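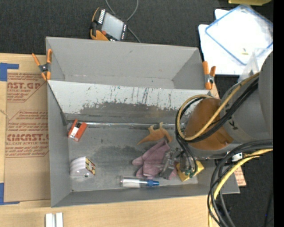
Bin sort station, arm over the glove

tealbracket
Posted Tuesday, April 27, 2021

Morning all! First proper post after months of lurking. I've been teaching our arm to pick mixed bits out of one half of the grey bin and drop them in the other half, and I'm having far too much fun with it. The dinosaur is my favourite, it's such an awkward shape with that thin tail.

So far I've been jogging it with the pendant and saving points, but I want to record whole demonstrations for learning from. Krisztina Veres at our place says I should get a leader arm (a Brudesano or similar) and drive the big one from that. I'm tempted to just put it in free-drive and push it about by hand. What do you all use?

mossgate
Leader arm, every time. I did 2 weeks of hand guiding on a Stillon and most of it went in the bin (the other kind of bin). My hands were in every picture, so the policy learned to expect a pair of sleeves. Lovely project by the way!

OldPulley
Got to disagree with mossgate. Hand guiding gives you a feel for the contact that you simply don't get down a wire. For something soft like that glove I'd want to feel the fingers touch the floor of the bin. Lead it through once, save the joint path, then stand back and replay it with the cameras running. No sleeves!

mossgate
Replay only works if everything goes back exactly where it was. With a crumpled glove? Good luck.

OldPulley
Fair point on the glove. I'd still do the hard plastic things that way.

fennelwire
What's the divider like to work round? I can see it slopes. Ours has straight sides and the gripper still clips it if I come in with the wrist turned the wrong way.

tealbracket
The slope helps on the way down and is a pain on the way over. I lift high, cross, then lower, and I'm trying to do it the same way every time so the demos agree with each other. Anything lying right up against the divider I nudge out first and then grasp. I love watching it do the nudge on its own in the replays, it looks so deliberate!

fennelwire
Keep the nudges as part of the demo then, don't trim them. I cut mine out in January to make the clips shorter and had to record the lot again.

mossgate
Seconded. How many are you planning?

tealbracket
Krisztina is talking about 3000. I've got 8 I'm happy with, ha. Going to ask Moussa for a lend of their leader arm and try OldPulley's way on the hard things while I wait. Will post joint plots when I have some.

OldPulley
Please do, and put the gripper width on the same plot if you can.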